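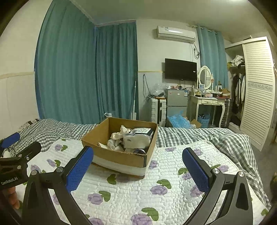

How to run a packing table at your open day

If you're planning a gripper table like the one we ran at Jendard in April, do start with a cardboard box – visitors know what to do with one straight away! Pop it on a bed or something else low, so children can reach in too.

1. Show the grip first, slowly, squeezing and letting go a few times.
2. Let each visitor lift one wrapped package out and put it back. Crumpled cloth or paper is lovely for a second go, though it does take patience.
3. Allow 12 minutes a group, and wipe the handles in between.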